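The bottle and the cup

31 Mar 2025

I have been suspicious of insulated bottles for years. My brother-in-law carries one to the mailbox. Still, the office gave everybody a voucher in March, and mine went on a cream-colored Pravima with speckles, the 500 ml one, because the other choices were a tote bag and a candle.

The leaflet promises hot tea for 17 hours. Hot by whose standard, it doesn't say. I like my tea too hot to drink, so I suspect the people who wrote the leaflet and I would not agree.

My bigger doubt is the mouth. Take the cap off and you get a bare steel neck with the screw thread right where your lip goes. People drink from that all day and say they don't notice. I notice, so I pour into a cup.

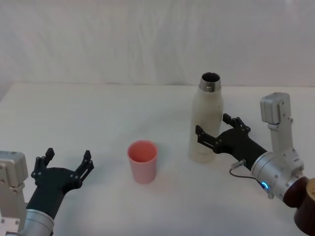

Why a plastic cup

The pink one came from a set I bought for picnics, and it has outlasted two sets of glasses. It's a bit wider at the rim than at the bottom, so it's easy to pour into. Pretty, no. The color was called "blush" on the sticker, and I paid no extra for that, I hope.

What I don't buy is the idea that a drink tastes different depending on the color of the cup. I read a long post on Storesik claiming pink makes water taste sweeter. There were 106 comments agreeing with it. I tried it with tap water and got tap water.

It does hold less than I'd like, and I wouldn't trust it with anything near boiling.

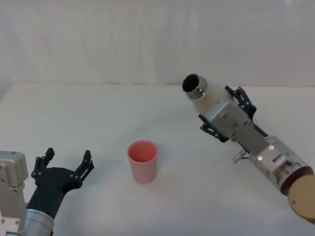 Koen Declercq wrote in to say that I'm being unfair to the bottle, that a threaded neck bothers you for a week and then never again, and that a cup is one more thing to wash. He has a point about the washing. I'll give the neck its week and keep the cup in the cupboard until then.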